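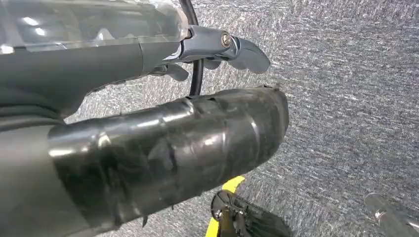

Figure 3. Metal finger linkage with hooked tip and brass-coloured pivot screw.

4.2 Languages at home, at work and in the town

The answers to the household form show that three languages are in everyday use in the study area: German, Polish and Low German. The form was filled in by 413 adults, of whom 150 lived in Vostedow and the rest in Lerkemard and the farms between the two. A further 29 forms were returned with the language questions left blank, and we have not used them in this section. They are kept in the tables on age and occupation, where the answers were complete.

People were asked which language they spoke most often at home, at work, in shops and with neighbours. They could name more than one for each. The earlier regional survey allowed only one answer per person, so the two sets of results should not be placed side by side. Many of our respondents would have counted as German speakers under the older method and would have disappeared from the figures for Polish and Low German altogether.

German was named by almost everyone in at least one setting. In Lerkemard it was the usual language of shops, the surgery and the town office. Polish was named most often by people under forty and by families who had moved to the area for work. Low German was named mainly by older people, and mainly for talk with neighbours or with brothers and sisters. Very few respondents used it with children. Several wrote in the margin that they understood it well but would not start a conversation in it.

The pattern in Vostedow is different. The village is smaller and further from the main road, and a larger share of its houses have been bought by Polish-speaking families. Polish is heard in the shop and at the bus stop as often as German, and some of the older German speakers have picked up enough of it to greet people, ask prices and talk about the weather. Low German is also stronger here than in the town. Older residents put this down to the village having kept its own school for longer, although teaching there was always in German. We have not been able to test this against the school records, which are incomplete.

Work is the setting with the most mixing. The two largest employers, the Kaufmann dairy and the Bridell sawmill, both use German for contracts and safety notices. On the floor the choice depends on who is on shift. At the dairy the early shift is mostly Polish-speaking and the later one is mixed, and people who move between them said that they changed language with the shift and did not think much about it. At the sawmill Low German is still used between a few of the older men. Younger workers there knew a handful of Low German words, nearly all of them for tools, timber or the weather.

4.3 Borrowed words for everyday objects

The second part of the fieldwork looked at single words. Hiyori Tsuchiya and Aurelia Hubmann carried out the interviews in April, in people's kitchens or at a table in the Lerkemard library, in whichever language the person preferred. Each interview began with general talk about the household and went on to the names of common things: kitchen goods, clothing, parts of a house, tools and fixings. Speakers were asked for the word they would use themselves and then for any other word they had heard locally.

Words for food and clothing were kept well apart. Polish speakers gave Polish words and German speakers gave German ones, with few exceptions. Dishes tied to one community kept their own name in all three languages, as might be expected. The overlap was much greater for tools and fixings, and here it has a long history. Polish śruba, for a screw or bolt, goes back to the same German word as modern Schraube, and Low German has a closely related form, which our speakers gave as Schruuv. Polish hak and German Haken, for a hook, are related in the same way. Speakers of one language can often guess such words in another without having learnt them.
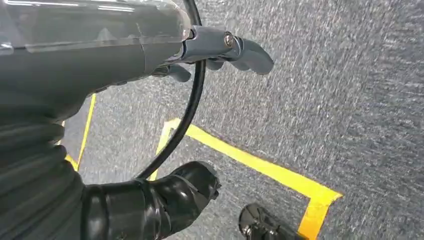 Loanwords of this kind do not always cover the same ground as the word they came from. Speakers differed most over how finely they divided a group of similar objects. Polish śruba was used for most threaded fixings, large or small, though those with a trade also had wkręt for a screw that is driven straight into the material. Among German speakers, Schraube was again the general word and Bolzen was kept for something heavier. English needs a choice at an earlier stage: the single silver fastener on the grey wrist bracket is a hex bolt, and few English speakers with any knowledge of tools would call it a screw, while Schraube or śruba would do for it without comment. The curved, hooked tip of the upper finger raises a similar question. It could be called a hook from its shape or a finger from its place on the gripper, and either choice can be carried over into German or Polish, where Haken and Finger, or hak and palec, are all ordinary words.

Age mattered less than we expected. The older Low German speakers gave more local words for farm tools, but for small fixings they used much the same words as their grandchildren. Occupation had a clearer effect. People who had worked at the sawmill made more distinctions than anyone else, in every language they spoke, and they were also the most likely to give a word from one language while talking in another. One retired sawyer gave the names of saw parts in Low German throughout an interview held in German, and when asked for the German words he had to stop and think. His son, who works at the same mill, knew both sets.

There was some disagreement about which words counted as borrowed. Polish speakers rarely thought of hak or śruba as German in origin, and a few were surprised when the point came up. Newer loans were noticed at once. Words taken from German at work within the last few years, mostly for forms, breaks and overtime, were spoken with a Polish ending and often with a laugh, and people were quick to say that they would not use them when visiting relatives in Poland.

Two limits should be noted. The interviews drew mostly on people who were at home during the day, so shift workers from the dairy are under-represented — the forms cover them better. The spelling of Low German words is also a problem. Speakers who wrote them down for us did not agree with one another, and we have used the most common spelling in each case. The full word list, with all the spellings offered, is given in the appendix, and the treatment of place names and field names is left to section 5.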